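Eltthorpe Open Day

The Eltthorpe Open Day is a yearly public visiting day held at the robotics workshop of Zikholm, a small automation company in the river town of Eltthorpe. It is best known for its long afternoon demonstration, in which visitors watch a robot arm being taught a job in simulation and then see the same job tried on a real arm in the next room. The day is free to attend, and for many people in the town it is the only time of the year they set foot in the old mill building where the company works.

History

The first open day took place in June, two years after Zikholm moved into the mill, and it was a modest affair by any measure. Neighbors had been asking for some time what went on behind the tall windows, and Přemysl Kadlec, who ran the workshop floor, felt that the kindest answer was simply to unlock the doors and put the coffee on. He set up a single arm on a bench near the entrance and let it move wooden blocks from one tray to another for most of the day, stopping it whenever somebody had a question. The questions went on well past closing time, and a good many of the people who asked them came back the following year with their children.

In its early years the event stayed in the front hall and was mostly a matter of standing and looking. The back rooms were added later, once there was enough staff to walk people through them in small groups, and the visiting day slowly took on the shape it has now, with a welcome talk in the morning, tours before lunch, and the demonstration filling the afternoon.

The edition of Monday, September 21, 2020 was the first to be held in the fall. Groups were kept to 11 people, the welcome talk was moved out into the yard, and the simulator display was sent over a video link so that those who preferred to stay home could follow along from the kitchen table. The link proved so well liked, especially among older residents and former employees who had moved away, that it was kept on in later years.

The demonstration

The afternoon demonstration is built around Tradar, the company's in-house simulator, and an arm that the staff call Purba. It was given its present form by Do-yoon Um, a software engineer who had grown tired of seeing visitors wander off during the slow parts and who believed, quite rightly as many regulars will tell you, that the slow parts were the most interesting of all if somebody would only take the time to explain them.

It begins in the simulator room, where the benches face a large screen and the lights are turned down a little. An operator starts a practice run and talks the group through it in everyday words: where the arm is being asked to go, how it judges the distance to a surface, and why it may come in slowly at a corner that a person would reach for without a second thought. The simulated rooms are plain ones, made of simple walls and simple furniture, and the colors and brick patterns on the walls can be changed between runs. The staff like to let the youngest visitor in the group choose the next set, which is a popular duty and has been known to cause some friendly bargaining on the front bench.

A practice session runs to 300 attempts, far more than anyone could be asked to sit through, so the group watches only a few of them and the rest are left to run during the lemonade break. After 30 minutes everyone is called back, and the operator picks out a handful of attempts to replay, always including some that went badly. Kadlec was firm on this point from the start and used to say that a visitor who has only seen the good ones has been shown a commercial. 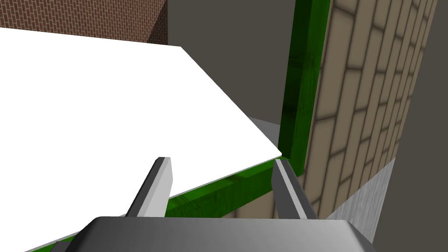 Views from the gripper

Part of each replay is shown from just behind the gripper, looking out past its two fingers toward whatever lies ahead. In one such view the fingers are apart and point toward the corner of a broad white surface edged in green, with a green post going up beside it and a beige brick wall off to the right. First-time visitors often need a moment to get their bearings, as the view is close and steep and a tabletop can fill a surprising share of it. Um's habit was to leave the picture still for a while and let people work out for themselves which way was up before saying a word.

The group then moves next door, where the real arm is waiting behind a low rail, and anyone who wishes may stand at the rail while the operator repeats the exercise. Results vary from year to year, and the staff make no secret of it.

Visiting

The mill is a short walk from the Eltthorpe bus stop, across the footbridge and up the lane. The ground floor is level throughout, and benches are set out along the tour route for those who would like to rest. Children are welcome in all of the rooms on the tour as long as a grown-up comes along, and the coffee, which is still made in the pot from the first open day, is served in the front hall until the doors close.

See also

Tradar (simulator)
Zikholm
Mills of Eltthorpe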